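Residents' Clothing Exchange: Changes for the Autumn Season

The Hernora Neighborhood Association will reopen its clothing exchange in September, in the ground floor hall of the Kaczorowski Building. Last season the exchange received 335 bags of clothing, of which 304 were sorted and placed on the rails. The remainder arrived damp or badly soiled and could not be accepted. Members have asked for clearer guidance on what to bring and how to prepare it, and the revised rules are set out in this item.

All clothing must be washed and fully dried before drop-off. Items should be folded flat and packed with the heaviest pieces at the bottom of the bag.

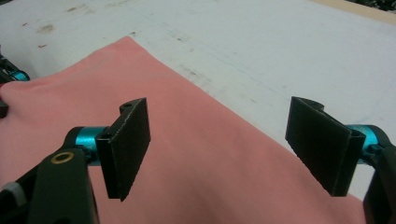

Bags may be left at the Drestus Street entrance between 11 a.m. and 2 p.m. on opening days. Bags left outside these hours will not be collected, and the building manager has asked us to remind members that the front steps must be kept clear at all times.

Summer clothing will be accepted until the end of the month. It will then be stored until spring, and the rails will be given over to coats, sweaters and school wear.
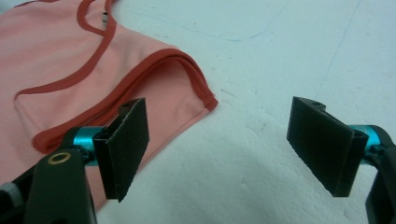
Pink sleeveless garment with darker coral-red binding.

Small repairs are welcome but not required. A missing button or a loose hem does not prevent an item from being accepted, provided that the fault is marked with a safety pin and a short note. Broken zippers should be noted in the same way. Underwear, swimwear and single socks cannot be taken.
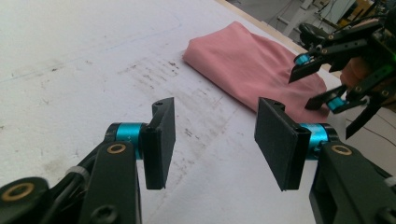

Each household may take up to 11 items per visit. Unused allowances do not carry over to the next visit, and they may not be passed to another household. Members who require school wear for several children should speak to the desk on arrival, where a higher limit can be agreed.

The exchange will also use the Jikix booking page for the first time. Members are asked to reserve an arrival time there before coming to the hall. Those without internet access may continue to reserve by telephone through the association office.

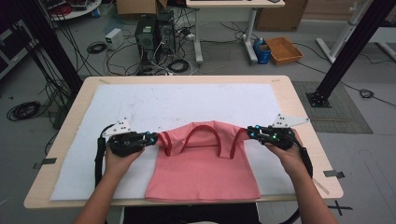 Clothing that remains on the rails at the close of the season will be offered to neighboring associations. Donors who would prefer to have their items returned should attach a label with their name and apartment number at drop-off, and collect them before the final opening day.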